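# The Second Life of a Bedsheet

The sorting shed in Plerkdale opens at 6 in the morning, and by then there are usually bags against the door. Most of what comes in is clothing. Close behind it are sheets, and sheets are harder to move along. A shirt with a small stain can still be sold. A fitted sheet with tired elastic has few takers, even when the cloth in the middle has years left in it.

Last year the shed took in 1,052 sheets, counting flat and fitted together. The good ones went to the thrift store in Grarnden. The rest were cut up, baled or thrown out, and the split between those three depends mostly on the price of rags.

Cotton does well as a rag. It soaks up oil and water, and repair shops buy it by the box. Polyester blends dry faster on the line and wrinkle less on the bed, but they push a spill around the floor. Buyers want the blends sorted out, and sorting takes time. At the shed it is done by hand, first by the label and then by feel, as many labels have been washed blank.
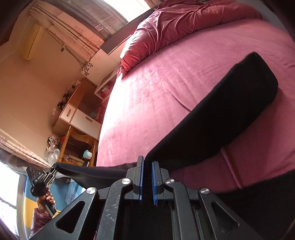

Color matters more than most people would guess. White sheets bring the best price, as painters and furniture finishers worry about dye coming off on their work. Pale colors come next. Dark reds and navy blues are sold cheaply to garages, where the color makes no difference.

The town of Carroll, one valley over, tried a different plan. Its library started a sewing table with two machines and a shelf of donated bedding, free to anyone with a card. People made curtains, pillowcases, produce bags and a great many aprons. The table was meant to last one winter. It is still there, though one of the machines has been replaced and the shelf is now a closet.

A sheet wears first where the shoulders and hips rest. The old fix was called sides to middle. The sheet was cut down its length, the strong outer edges were sewn together to make a new center, and the thin parts were hemmed as the sides. It left a seam down the bed, and plenty of children grew up sleeping on one.

The class in Sotgate that teaches this method has room for 24 people and fills each April. Students bring their own sheets. Flat ones are easier, and beginners are asked to leave jersey knits at home.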